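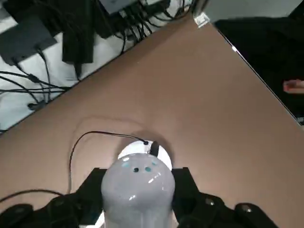

Notas para la charla - Borkalberg, abril
Sala pequeña, 26 minutos más preguntas. Hablar despacio al principio.

1. Entrada

Buenas tardes. Me han pedido que hable de cómo se organiza un préstamo de semillas en un pueblo. Llevo varios años con el de Borkalberg y voy a contar lo que hacemos, con lo que funciona y lo que seguimos haciendo regular.

Preguntar quién guarda semilla en casa. Esperar a que levanten la mano. Si son muchos, saltarse el punto 2.

2. Qué es guardar semilla

Una planta se deja en el huerto más tiempo del que pide la cocina. La lechuga se espiga, la judía se seca en la mata, el calabacín se vuelve enorme y duro. Ocupa sitio y queda feo. El que alquila una parcela de pocos metros lo nota enseguida.

Decir lo de las cucurbitáceas: se cruzan con mucha facilidad. Si el vecino tiene calabazas de la misma especie, la semilla puede dar cualquier cosa al año siguiente. Con el tomate hay menos problema. Con la judía también, por eso empezamos siempre por ahí.

3. Cómo empezó lo nuestro

Zdeňka Čierny trajo una judía trepadora de su familia, de grano pequeño y color crema, que en casa llamaban simplemente Čierny. Le hemos dejado ese nombre. El primer año la sembramos en dos parcelas y en una se la comieron los caracoles. La otra dio para llenar un bote.

Hoy tenemos 82 variedades apuntadas en el cuaderno. De ellas, 29 se piden todos los años; el resto sale poco. (No detenerse en la lista, está en la hoja que se reparte.)

4. El préstamo

Cada persona se lleva un sobre con nombre, año de cosecha y parcela de origen. En otoño devuelve el doble si puede. Si la cosecha ha ido mal, devuelve una nota contando qué ha pasado. Las notas nos sirven mucho - casi más que algunas semillas.

Leer en voz alta la nota de la lechuga Enia: "Subió a flor en mayo, amarga, la sembré tarde". Con esa línea cambiamos la fecha recomendada en el sobre.

Ahora el tomate Prondik. Es de los más pedidos y por eso el que más nos preocupa: lo cultivan todos y lo selecciona poca gente. Explicar que hay que coger fruto de varias plantas sanas y nunca del último tomate que queda en la mata en octubre.
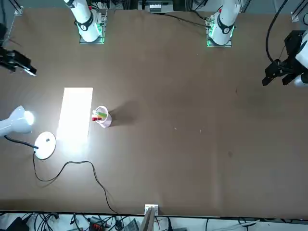 5. Secado y conservación

Tomate: sacar la pulpa con las semillas, dejarla fermentar dos o tres días en un vaso, lavar en colador, extender sobre un plato. Sobre papel de cocina se pegan y luego no hay quien las separe.

Judía: se seca en la vaina. Después, unos días en el congelador dentro de un bote cerrado, contra el gorgojo. Tiene que estar bien seca antes de congelar. Al sacar el bote, no abrirlo hasta que esté a temperatura ambiente.

Guardar en sitio fresco, oscuro y seco. Una despensa orientada al norte vale. Encima de la nevera, no.

Prueba de germinación: diez semillas en papel húmedo, una bolsa, una semana en la cocina. Si salen menos de seis, sembrar más espeso o renovar el lote.

6. Dinero

Suelen preguntarlo, así que mejor adelantarse. Gastamos hasta 500 euros al año en sobres, botes, etiquetas y la imprenta de la hoja. Lo cubrimos con la venta de plantel en primavera.

7. Lo que va mal

El cuaderno. Radek Lukáč lo pasó a una hoja de cálculo el invierno pasado y encontró variedades repetidas con dos y hasta tres nombres. Aún estamos aclarándolo. Para algunas habrá que sembrarlas juntas y comparar.

La zanahoria. Es bienal, hay que pasarla el invierno y se cruza con la silvestre. Lo hemos intentado dos veces sin resultado.

8. Preguntas

Si preguntan por híbridos: se puede guardar la semilla, pero la descendencia sale desigual.
Si preguntan por la normativa de venta: remitir a la hoja, no improvisar.
Si sobra tiempo, abrir los botes y pasarlos por las filas. Recogerlos antes de salir.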